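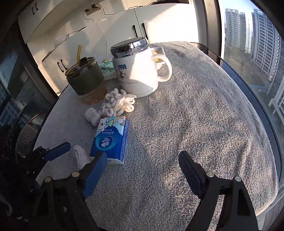
Is it a bad idea to gather pick-and-place examples in strong sunlight?

Hi all! I've been collecting demonstrations at home with a hand-held gripper for a small learning project, and I'm having way more fun than I expected to. My task is simple to say: pick up the small thing, move it to a new spot, let go, back away with the jaws open. I record each try, throw out the ones where I bump something, and train on the rest. My table is near a tall window and I like working there, but the sun comes in low and lands right on the towel I use as a work surface, with a soft band of shadow across the middle of it. The tissue packet is the thing I pick up most, and the mug and the tumbler with the straw stay toward the back as stuff to keep clear of.

I have 183 good tries so far, all made at that table. The policy trained on them does pretty well when I test at the same hour. In the evening with the lamp on it goes for the right area and then closes early, over and over, like it thinks the packet is nearer than it is. My first thought was to pull the blinds and start again with even light. My second thought was that I'd be throwing away perfectly good work!

So, two things I'd love opinions on. Should I keep the sunny tries or redo them under a steady lamp? And does the towel matter? I picked it so that things wouldn't slide, and now I wonder if all those little loops are giving the model something to latch onto that it shouldn't.

Posted by Sneha Dhillon, Feb 28, 2018

Han-gyeol Jang
Keep them! Please don't delete a thing. I did exactly what you're thinking of doing, on a project we called Stutier (sorting kitchen odds and ends into trays), and I regretted it for weeks. I had 1,432 tries recorded by a window, decided they were messy, and rerecorded everything under two lamps with the blinds down. The new set trained beautifully and then fell over the first time somebody opened the blinds. When I finally mixed the old set back in, it got better in both kinds of light.

Your evening trouble sounds to me like the model has only ever met one kind of shadow. When the gripper comes down in low sun, the shadow lands well off to the side, and under a lamp overhead it sits almost under the fingertips. If every example has the first kind, the model may well be using it to judge how close it is. I can't prove that from here, but there's an easy check: take one of your failed evening setups, leave every object where it is, and move the lamp low and to the window side. If the early closing goes away, you have your answer.

What I'd do next, in this order:

Record a batch in the evening with the lamp where you normally have it.
Record another batch on a cloudy morning, no lamp.
Go back to the sunny hour, but turn the whole layout a quarter turn between tries so the shadow doesn't always fall the same way across your objects.

Also, write the light down for every try. I use one word per recording (sun, cloud, lamp, mixed) in a plain text file. It takes a second and you will be so glad of it later when you want to test on one kind of light and train on the others.

About the towel: I love a towel for this. Soft packets stay put and you don't get glare. Just don't let it be the only surface. Swap in a bare table, a place mat, a dish cloth, whatever you have. And flatten it out again now and then or the same wrinkle ends up in a hundred recordings. Ask me how I know.

One more, since you mentioned throwing out the ones where you bump something. Put them in a separate folder and keep them. A small bump followed by a clean recovery is some of the most useful material I have. A mug knocked over, no, that one can go.

Panicker
just lock your exposure. auto exposure next to a window is going to wreck you whatever you do with the towel

Utent
Agree with Han-gyeol on keeping everything, and half agree on the exposure thing. Locking it helps if your light is steady. With sun coming and going I ended up with whole recordings washed out to white, so now I leave it on auto and look through the clips the same evening.

I'd add that you should move the background items too. If your mug is at the back every single time, the model can use it as a landmark, and then it gets lost when the mug is in the sink. My own set is at 2,241 tries and I started shuffling the "don't touch" objects much too late, so most of the early part has the same layout. I'd go for a fresh layout every few tries, and some with the packet lying flat, if yours is usually standing up. Those are very different grabs!

Would love to hear how the lamp test goes. What are you using for the backing-away part, do you stop recording right at the release or a bit after? I've gone back and forth on it since January.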